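**Painemal presenta la Gerstead 1265, una camioneta mediana para trabajo y familia**

5/20/21 — La marca Painemal mostró ayer por la mañana su nueva camioneta mediana, que lleva el nombre de Gerstead 1265 y llegará a los concesionarios antes del invierno. El modelo sustituye a la Gerstead anterior, que estuvo 10 años en el mercado con muy pocos cambios y que muchos clientes ya encontraban antigua por dentro.

El número del nombre corresponde a la carga máxima, 1265 kilos, y es la cifra que la empresa más repitió durante la presentación. La versión vieja cargaba menos y tenía la suspensión trasera bastante dura cuando iba vacía. Según Violeta Henríquez, jefa de producto de Painemal, los ingenieros trabajaron sobre todo en este punto. «Queríamos una camioneta que el lunes lleve cemento y el domingo lleve a los abuelos sin quejas», dijo.
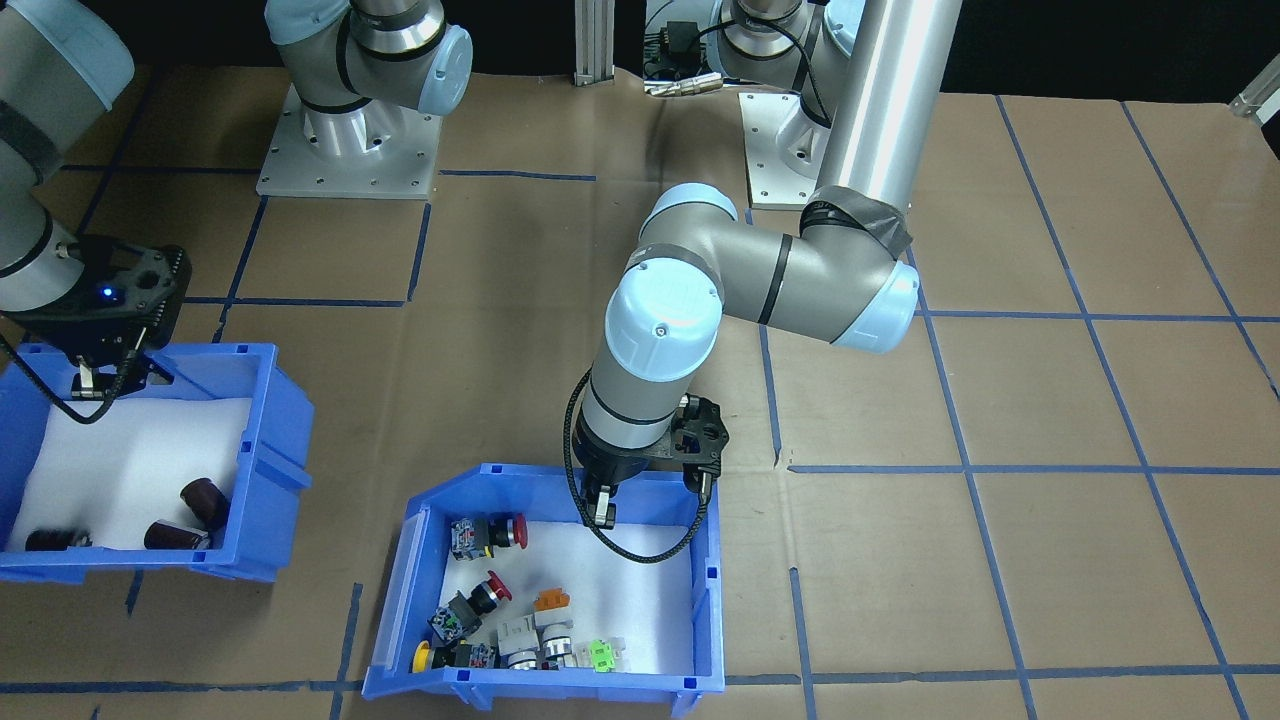

*Dos brazos robóticos sobre una mesa de trabajo con papel kraft y cinta azul.*

Habrá dos motores, uno diésel y uno de gasolina, los dos de cuatro cilindros. El diésel se ofrece con caja manual o automática; el de gasolina solamente con automática. La tracción en las cuatro ruedas será de serie en la versión alta y opcional en la intermedia. La versión de entrada queda con tracción trasera, y esto puede ser un problema para los compradores de zonas de montaña, que son una parte importante de la clientela de la marca.

Por fuera el cambio es visible pero no radical. La parrilla es más alta, los faros son más estrechos y la caja de carga gana un escalón en cada esquina del parachoques trasero. En el interior, Painemal encargó los asientos a la firma Hollen, que utiliza una espuma más firme y una tela que se puede lavar con agua y jabón. La pantalla central se mantiene pequeña y los mandos del aire acondicionado siguen siendo botones giratorios. Yo probé estos botones con guantes puestos y funcionan bien.

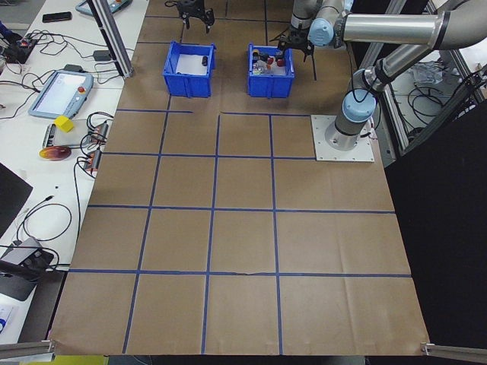
**¿Se podrá pedir la nueva Gerstead con cabina simple?**
Por el momento solo con cabina doble. Painemal estudia una cabina simple para empresas, pero todavía no hay una fecha confirmada.

La presentación se hizo en la antigua cochera de tranvías de Skundavitz, un edificio de 1942 que hoy se alquila para ferias. Al lado del modelo nuevo estaba una Gerstead de la primera serie, pintada en verde oscuro, y varios invitados pasaron más tiempo con ella que con la nueva.

Entre ellos estaba Cúc Cao, propietaria de un taller de camionetas en la misma ciudad. Ella miró con atención el compartimento del motor y aprobó que el filtro de aceite se pueda cambiar desde arriba. Menos le gustó la batería, que ahora está debajo del asiento trasero — «para cambiarla hay que desmontar medio asiento», comentó.

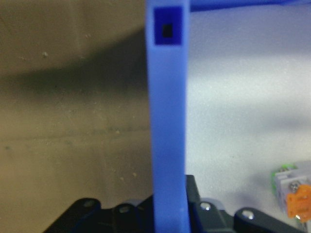 ## Precios y reservas

La empresa no quiso dar los precios definitivos. Henríquez adelantó que la versión de entrada costará lo mismo que la actual y que el aumento se notará en la versión alta, por el equipo adicional de seguridad. Las reservas se abren en la última semana de mayo en todos los concesionarios de la marca, con un depósito que se devuelve si el cliente cambia de opinión antes de firmar el contrato.

La garantía general es de cinco años. Las unidades que quedan de la Gerstead anterior se venderán con descuento hasta terminar las existencias.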